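Notes from the bench: the reset rule

Hello again from Darnbridge, where I have finally been let loose on the house rules. Some of you will remember that ours ran to 19 pages and that hardly anyone got past page four (I include myself). Treasa Mulcahy and I sat down with it on Wednesday, two pots of tea and a red pen, and we now have a version that fits on a sheet you can tape up next to the arms.

The bit I most want to share is the reset rule, as I had an email from the Girnell lot asking how we handle it. When you're running tidying jobs - laundry bags, baskets, shelves, all the bedroom stuff - the temptation is to reach in between goes and nudge something straight while the arms are still live. Don't! Pause both arms from the desk, say "paused" out loud, wait for the other person to say it back, and only then put your hands in. It feels silly for the first morning and then you stop noticing.

We also argued for ages about what counts as a fair start. Treasa wanted everything put back in exactly the same spot every time. I wanted a bit of mess, the way a real bedroom has it, with cloths hanging out of baskets and headphones left wherever. We settled on a middle way: the furniture stays put, the soft things can land how they like, and whoever does the reset writes their initials in the log. We've got 1,631 runs in that log now and I can tell you the early ones without initials are a proper pain to sort out.

Duggan asked whether two arms need a tighter rule than one. I'd say yes. Ours is that if both grippers are working close in on the same item, one person watches and does nothing else - no typing, no phone, no chatting to me about lunch.

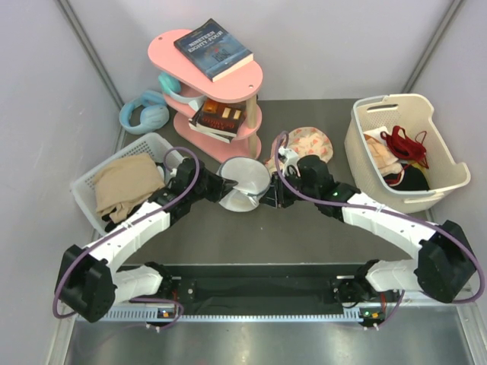
The one-sheet version is in the shared folder if you'd like to pinch it. Kemen are trying it out next month and have promised to send me their grumbles, and I'd be glad of yours as well.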